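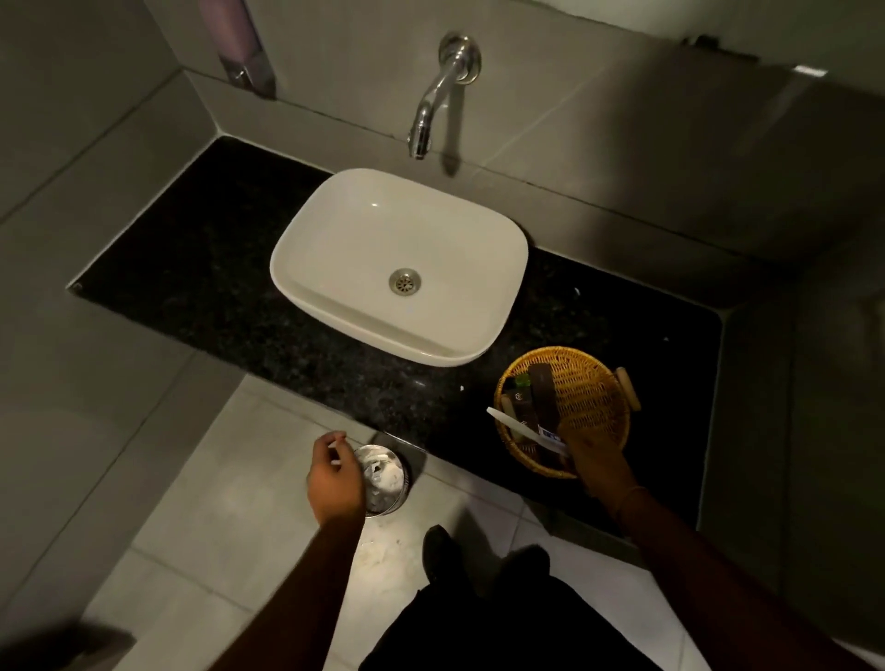 # "Pitance" will have a short story volume in September, first in digital form

14 May 2023

The light novel series "Pitance" will receive a volume of short stories this September. The publisher Joklow announced it this weekend on its own page, together with the news that the English edition will come out on the same day as the original one. It is the first time that this happens for the series. Until now the English readers had to wait several months for each book, and for the third volume the waiting was almost one year.

The English edition is again prepared by Mac Carthaigh, which has published all the main volumes. The digital version will be sold on Lurer and in the publisher's own shop. A paper version is planned too, but Joklow gives no date for it and says only that it will follow "when the printing is arranged".

## What is inside

The new book has no number on the cover. Its title is "Pitance: The Days Without Customers", and it contains five stories. Three of them were already given to the readers as small extras: one came with the first print of volume two, one was a gift for those who ordered volume four in advance, and one was on the publisher's page for a limited time and was then removed. None of these three was ever translated. The other two stories are new and were written for this book.

For those who do not know the series, "Pitance" tells about a young man who wakes up in another world with no magic, no sword and no special power. He has only the small portion of food that the temple gives every morning to poor travellers, and this portion gives the series its title. He learns to cook with it, he shares it with the wrong person, and by the end of the first volume he is responsible for an inn at the border of two kingdoms that are nearly at war. There is some fighting in the later books, but the greater part of the pages is about soup, debts and guests who do not want to say where they come from.

The short stories take place between volumes three and four, in the winter when the road over the mountain is closed. Joklow has published a short description for each of them:

- **The Last Onion.** The inn has one onion left and everybody has a different opinion about it. This was the extra of volume two, but the text is corrected so that it fits with the later events.
- **A Letter for Room Six.** The innkeeper's apprentice finds a letter which is addressed to a guest who left in the first volume.
- **How the Knight Learned to Wash a Pot.** It is told by the knight herself. It is the longest of the old stories.
- **Snow on the Border.** New. Soldiers from both sides are closed in at the inn for one night.
- **The Days Without Customers.** New. It gives its name to the book, and the publisher says that it prepares something for volume six.

The last remark will surely interest the readers who have followed the series from its beginning. Volume five finished with a question about the temple, and since then there was no information about when the story would continue. In the announcement volume six is mentioned only in this one sentence. We have written to Joklow to ask if there is already a date, and we were told that the publisher "cannot say anything at this moment".

## The digital edition has more pages

Readers who buy the digital edition will receive an additional part which will not be in the paper book. It is 30 pages long and contains the early plan of the series, with a different ending for volume one, and the first drawings of the main persons. In these drawings the knight has short hair and the inn is a ship. The illustrator has added small notes by hand. Mac Carthaigh confirms that the notes will be translated under each drawing and that the handwriting itself will stay untouched.

There are also colour illustrations at the beginning of the book, as in every volume. One of them was shown with the announcement. The whole household sits around the stove with blankets, and the knight has fallen asleep with a spoon in her hand.

The cover is not shown yet. According to Joklow it will be published in summer, when the advance orders are opened.

## Prices and where to order

The price of the digital edition is not final. Mac Carthaigh says that it will be the same as for a normal volume, although the book is a little shorter without the additional part. On Lurer the page of the book already exists, but one can only put it on the wish list.

There will be a small offer for new readers as well. For one week before the publication, the first volume will be reduced on Lurer. The other four volumes stay at their usual price, and the reduced volume can be given as a gift to another account.

Among the first 100 persons who order the new book in the publisher's own shop, everyone receives a printed card with a recipe from the series. The card is sent by post and the publisher asks to check the address before ordering, as it will not send a card two times. Which recipe it will be was not announced. On Lurer there is no card.

## Some changes in the translation

In the same message Mac Carthaigh has also written a few lines about the translation. In volumes one and two the word for the temple's food was translated as "alms", and from volume three on it became "the portion". Many readers found this confusing, especially because the characters speak about it on nearly every page. The new book uses "the portion" everywhere, and the older digital volumes will be corrected before September. Who has already bought them can download the corrected files again without paying. For the paper books the change will come only with the next printing.

Also the names of the two kingdoms will be written in the same way in all volumes. Attentive readers have noticed that one of them had an additional letter in volume four, which was simply a mistake.

The translation team is the same as for the last two volumes. The jokes in the story about the knight were, according to the publisher, the most difficult part of the work. In the original she speaks in a very old and polite language even when she complains about burnt porridge. In English this will be shown with long sentences and formal words.

## No news about the audio version

Last year Joklow has asked its readers in a survey if they would like to listen to the series. The announcement says nothing about it. A reader asked below the text, and the publisher answered that the results were "very friendly" but that no decision was made. The same answer was given about a comic version.

Until September there is still one more thing to read. A sample of "Snow on the Border" will be put on the publisher's page together with the cover, in both languages. It will have the first scene, until the moment when the second group of soldiers knocks at the door. No registration is needed for it.

**In short**

- Title: Pitance: The Days Without Customers
- Publisher: Joklow (English edition: Mac Carthaigh)
- Digital edition: September, both languages on the same day
- Paper edition: planned, without date
- Shops: Lurer, publisher's own shop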